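Herevwood Open Studio: Painting Table FAQ

What paint do you use?
Water-based paint in a small range of colors. Navy is the one we go through fastest. If you want something we don't stock, bring your own, as long as it cleans up with water.

Do I need to bring brushes?
No. Each place gets two long-handled brushes and a water jar. You can use your own if you prefer them.

How much does a session cost?
A session is $22 and lasts 3 hours. Paper is included. Canvas is extra and is sold at the front desk.

Can I bring my kids?
Yes, ages six and up, with an adult at the same table.

How much paint should I put in the tray?
Less than you think you need. A puddle the size of a quarter will cover most of a sheet. You can always come back for more, but we can't pour paint back into the bottle.

Does the tray need to be cleaned between colors?
Only if you want the next color clean. Dark blue gets into everything, so wipe the base and the raised rim before you put yellow or white in. Specks on the tabletop come off with a damp cloth.
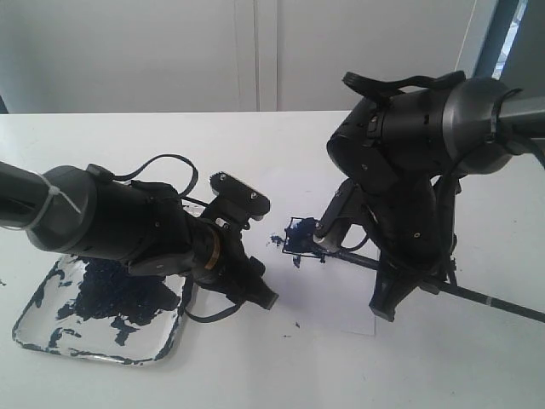

Where do I wash up?
Use the deep sink in Room 114. Scrape leftover paint into the trash first, then rinse the tray. Brushes go in the rack with the bristles up.

Can I leave my painting to dry?
Yes, for up to a week. Write your name on the back in pencil. Pieces left longer go into the box by the door.

Who do I ask about group bookings?
Email Callum Holroyd through the contact form. November evenings fill up early.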